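Forum Haus & Garten Hirnitz > Bad und Küche > Kalk auf schwarzer Armatur und dunkler Waschtischplatte

Wasserfloh_Hirnitz schrieb:
Hallo zusammen, ich hoffe, ich bin hier richtig mit meinem Anliegen. Wir sind im Januar ins Neubaugebiet gezogen und haben uns im Bad einen lang gehegten Wunsch erfüllt: alles in Schwarz matt, Platte und Armatur. Sieht wunderschön aus, wenn frisch geputzt ist, und das ist es bei uns ungefähr 15 Minuten am Tag! Danach sitzen überall weiße Ränder und Tropfen, und mein Mann meint, ich solle mich nicht so haben. Was nehmt ihr dagegen? Essig? Zitronensäure? Oder gleich eine Enthärtungsanlage?

Moosgruen72 schrieb:
Herzlich willkommen! Essig bitte sofort wieder in die Küche stellen. Ich habe mir damit vor Jahren eine schwarze Brause von Vilus verdorben, die hatte hinterher graue Wolken, und die gingen nie wieder weg. Seitdem nur noch ein Spritzer Spülmittel in lauwarmem Wasser, weiches Tuch, trockenreiben, fertig.

Obadia Mohamedi schrieb:
Da muss ich Moosgruen72 freundlich widersprechen. Spülmittel löst Fett, aber keinen Kalk. Wenn er einmal sitzt, kommt man um eine milde Säure nicht herum. Ich nehme Zitronensäure, 5 Gramm auf einen halben Liter kaltes Wasser, kurz mit dem Tuch auflegen und dann sehr gründlich abspülen. An meiner Armatur sieht man davon bis heute nichts. Vorher natürlich an einer versteckten Stelle probieren und in die Pflegeanleitung schauen.

Moosgruen72 schrieb:
Kurz auflegen heißt bei dir eine Minute, bei anderen Leuten eine halbe Stunde, weil das Telefon klingelt. Genau so ist es mir nämlich passiert. Und bei Naturstein würde ich mit Säure gar nicht erst anfangen.

Wasserfloh_Hirnitz schrieb:
Oje, jetzt bin ich ganz verunsichert. Was für ein Stein das bei uns ist, müsste ich in den Unterlagen nachsehen, die liegen noch in irgendeiner Umzugskiste. Und die Anlage? Uns wurde eine von Lidarel angeboten, 700 Euro ohne Einbau.

Ghislain MacLeod schrieb:
Liebe Wasserfloh, erst einmal tief durchatmen, das wird schon! Wir wohnen drüben in Greenberg, wo das Wasser kein bisschen weicher ist als bei euch, und haben seit 12 Jahren dunkle Flächen im Bad. Meine Frau wollte damals unbedingt Weiß, ich Schwarz, und so ist es am Ende ein weißes Becken in schwarzer Platte geworden, mit hohem schwarzem Hahn dahinter und den Bechern rechts daneben.
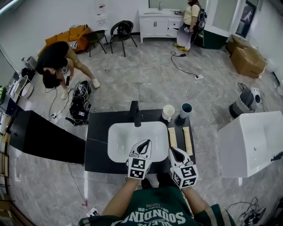
Was ich in der ganzen Zeit gelernt habe: Das Abziehen ist die halbe Miete. Bei uns hängt ein kleines Mikrofasertuch griffbereit an der Innenseite der Tür, und wer als Letzter am Becken war, wischt einmal drüber. Unsere Enkel machen das inzwischen von allein – na ja, meistens. Eine Säure habe ich in all den Jahren vielleicht zweimal gebraucht, beide Male nur am Auslauf. Den Strahlregler kann man ja abschrauben und separat einlegen, dann kommt an den Lack gar nichts dran.

Obadia Mohamedi schrieb:
Den Strahlregler abschrauben ist ein guter Tipp, das unterschreibe ich. Beim Rest bleibe ich bei meiner Zitronensäure. Zur Anlage: Fragt doch vorher beim Wasserwerk nach dem Härtegrad, und rechnet Salz und Wartung mit ein. Mir wäre es das Geld nur fürs Bad nicht wert, mit Boiler und Waschmaschine sieht die Rechnung vielleicht anders aus.

Moosgruen72 schrieb:
Da sind wir uns ausnahmsweise einig, Obadia. Das Tuch an der Tür klaue ich mir übrigens!

Wasserfloh_Hirnitz schrieb:
Ihr seid lieb, vielen Dank euch allen! Ich fange jetzt mit dem Tuch an, suche die Unterlagen zur Platte und rufe beim Wasserwerk an. Mein Mann hat sich schon bereit erklärt, abends zu wischen – den Satz habe ich mir aufgeschrieben. Ghislain, legst du den Strahlregler eigentlich über Nacht ein, oder reicht eine Stunde?

Ghislain MacLeod schrieb:
Eine Stunde reicht bei uns völlig, danach mit einer alten Zahnbürste drübergehen. Und vergiss die kleine Dichtung nicht, die rollt gern in den Abfluss. Liebe Grüße nach Hirnitz!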